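# Writing Safety Rules for a Simulated Pick-and-Place Cell

Course project report, Group 4
Section lead for this part: Parveen Miah

## 1. What we set out to do

Our group was asked to write a short set of working rules for a robot arm that sorts fruit on a table, and then check whether the rules could be followed in simulation. The arm, the gripper and the table all exist only in software. We used the Vestenik simulator because the department already had it installed, and the Rirkley task files for the fruit.

The course handout says a rule should be something a second person can test. Our first draft had 14 rules and most of them failed on that point. "Move carefully near soft items" was one of ours. We threw it out and wrote a speed limit in its place.

## 2. The rules we kept

1. No run starts until the object list in the task file has been compared with the table view.
2. The gripper stays open until the target has been confirmed in the log.
3. Closing force is set per object type, never copied over from the last run.
4. Any contact with an object that is not the target ends the run.
5. Failed runs are saved and counted the same as good ones.
6. Settings may not be changed in the middle of a batch.

Rule 5 caused the most argument. Two of us wanted to drop runs where the simulator itself glitched. We ended up keeping them under a separate code, so that a reader can leave them out if they want to.

## 3. How we tested them

We ran 2,263 trials in total. The first 800 were done before the rules were final and are reported separately. The object positions changed at the start of every trial. We used the wrist camera view for the check in Rule 1, and one person read the task file aloud while another looked at the screen.

Fruit is a fair test for Rule 3. An apple is firm and round, and a setting that holds it well can be too much for an overripe banana. The default profile in our task files used one force for everything, and we had to split it before the rule meant anything.

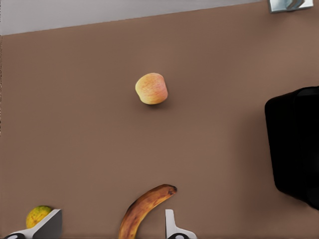

The harder question was what counts as contact under Rule 4. The simulator reports a touch as soon as two surfaces meet, even when nothing moves. If we stopped on every report, many runs ended for no useful reason. We set a threshold and wrote it into the rule, with the unit. Jayasinghe, our lab instructor, pointed out that a threshold like this needs to be stated in any report that uses the rule, or the pass rate can't be compared with anyone else's.

We also found that the log wrote "target confirmed" before the check had finished. This made Rule 2 look as if it was being followed when it wasn't. The fix was a one-line change in the Zukent logging script, but we had to repeat 500 trials after making it. Those repeats are included in the total.

## 4. What we would change

Rule 1 is slow. Reading the list aloud works for a few objects and would not work for a full bin. A script could do the comparison, though a person should still sign off at the start of each batch.

Rule 6 needs an exception for emergency stops. We left it out by mistake and noticed in July, when the testing was already done.

None of these rules have been tried on a physical arm. A real cell would need guarding, a stop button within reach and a proper risk assessment before any of this applied. Our rules cover how trials are run and recorded, and they should be read with that limit in mind.

The revised rule sheet is in Appendix A and the failure codes are in Appendix B.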